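Apuntes de la unidad 4: buenas prácticas en celdas con robots y alimentos envasados

Antes de entrar en materia, un aviso: de la normativa general de máquinas ya hablamos en la unidad anterior y no la voy a repetir entera (ISO 12100, evaluación de riesgos, reducción en el diseño, resguardos y, al final, información al usuario, en ese orden, que luego me lo ponéis al revés en las prácticas). Hoy toca lo de andar por casa, las reglas que usamos en el mostrador de pruebas del proyecto Rillura y que casi todas han salido de meter la pata.

Empiezo por mi favorita, la regla de la bandeja: un producto, una bandeja, y la bandeja libre de todo lo demás. Suena a manía mía, pero cuando revisas los registros de coger y dejar agradeces mucho que el sándwich esté solo sobre el fondo blanco.

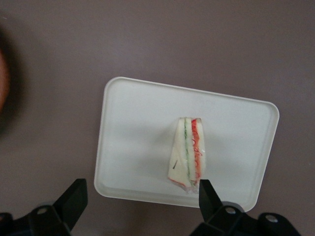
La segunda regla va del envoltorio. El film transparente hace pliegues y brillos, y si tomáis el contorno del plástico como contorno del producto acabaréis calculando el agarre sobre un pellizco de aire. Mi consejo - y aquí Cyril Penrose, que dio esta asignatura antes que yo, era todavía más pesado - es definir siempre el punto de agarre sobre el cuerpo del producto y anotar en la ficha qué parte del envoltorio sobresale. Fuerza mínima que sujete, nunca la máxima que aguante. ¡El pan no avisa!

Tercera: todo lo que haya en la mesa tiene que estar en el inventario de la sesión. También lo que no se va a tocar. En la plantilla Ernora tenéis una línea por objeto con el nombre, la postura (de pie, tumbado, inclinado) y el soporte. Lo de la postura se olvida muchísimo, y un tarro tumbado en un expositor acrílico es otro problema distinto del mismo tarro de pie, porque rueda. Con los soportes transparentes hay que ser todavía más cuidadoso: se ve la mesa a través, los cantos reflejan y algunas cámaras de profundidad los leen fatal.

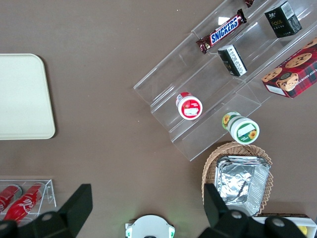
Y ya que estamos con el inventario, nada de abreviaturas inventadas. El curso pasado me entregaron una hoja con 17 objetos y 11 se llamaban "caja". Suspenso cariñoso, pero suspenso. Si el texto del envase se lee, copiadlo; si se lee a medias, escribid lo que se lee y dejad el resto en blanco, que completar de memoria también es inventar.

Cuarta regla, la de los dos brazos. Cuando comparten mesa, cada zona tiene un solo dueño en cada momento. Nosotros lo hacemos con una reserva por software (el módulo Dritov, ejercicio 3503 del cuaderno) y el brazo que no tiene la reserva espera fuera de la zona común. Esto evita choques entre brazos, pero ojo, no protege a las personas. Para eso están la evaluación de riesgos de la celda y las funciones de seguridad validadas, y una reserva por software no cuenta como ninguna de las dos. Lo pregunto en el examen todos los años, avisados quedáis. 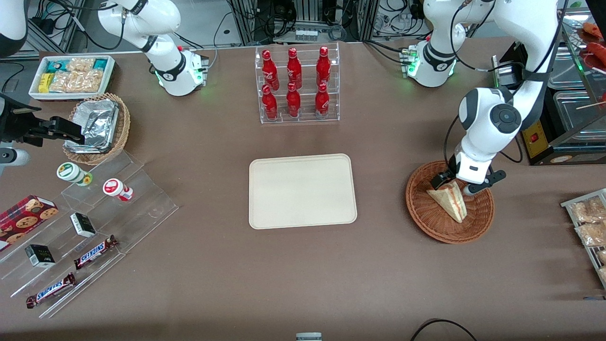
Figura 3. Agarre de un sándwich envasado en la cesta de mimbre, con la bandeja central vacía.

Los cables merecen párrafo propio. El que va por fuera del brazo necesita holgura para todo el recorrido, muñeca incluida, y se comprueba a velocidad reducida antes de la primera serie. Los que cruzan el tablero se apuntan en el plano de la celda igual que cualquier otro obstáculo.

Para la próxima clase leed el capítulo de Karimi sobre pinzas de dos dedos (solo la parte de materiales en contacto con envases, el resto es bastante denso) y traed rellena la plantilla Ernora de vuestra propia mesa. La entrega se hace por parejas, en papel o en PDF, me da igual, pero con los nombres puestos.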